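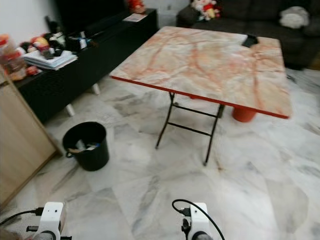

Playing your first disc

Your Skenent player is connected, it has power, and the welcome screen is up on your TV. Now for the fun part! This section takes you from an unopened case to the opening titles, with a few stops for picture and sound along the way.

Before you start

Have the remote handy with both batteries in. Switch your TV to the input you used in the last section. If the player is asking to update itself, let it finish first, even if you're itching to get going. An update can take over 7 minutes, and the front light blinks the whole time.

CAUTION: Don't unplug the player while the light is blinking.

Loading a disc

1. Press OPEN on the front of the player or on the remote. The tray slides out.

2. Lift the disc out of its case by the edges. In steelbook-style cases the hub can be stiff, so press the centre down with your thumb until the disc pops free. Bending it off the hub is how discs crack.

3. Lay the disc in the tray with the label facing up. For a two-disc set, check the label to see which one holds the film. Bonus features are usually on disc 2.

4. Press OPEN again. Please don't push the tray in by hand.

5. Wait for the menu. A disc with a long branching menu may need 40 seconds the first time, and after that it's much quicker.

Note: If you see "Region not supported", check the letter on the back of the case. Your player was sold for the Australian market and reads region B Blu-ray discs and region 4 DVDs.

Choosing the version you want

Lots of extended editions hold both cuts on one disc, and it's a treat to have the choice. The menu will ask which you'd like. If you skip past it by accident:

6. Press TOP MENU on the remote.

7. Use the arrows to highlight the theatrical or extended cut, then press OK.

Your place is remembered separately for each cut, so you can stop the long one halfway and pick it up tomorrow night.

Getting the colours right

A good transfer deserves a good picture, and the Halham picture mode on this player is lovely with films. Deep reds and dusty oranges come up beautifully.

8. With the film playing, press PICTURE.

9. Choose Halham for a dim room or Bright for daytime viewing.

10. Press BACK to return to the film.

Note: Set your TV to its own cinema or movie mode as well. If faces look waxy, turn off motion smoothing on the TV.

Sound and subtitles

11. Press AUDIO to step through the soundtracks. Commentary tracks are in this list too, and they're well worth a listen on a second viewing! Press SUBTITLE for captions, and hold it for 2 seconds to change their size.

CAUTION: Turn the volume down before changing soundtracks. Some are a good deal louder than others.

When you've finished, press STOP, take the disc out and put it back in its case. Cleaning marked or dusty discs is covered in the next section.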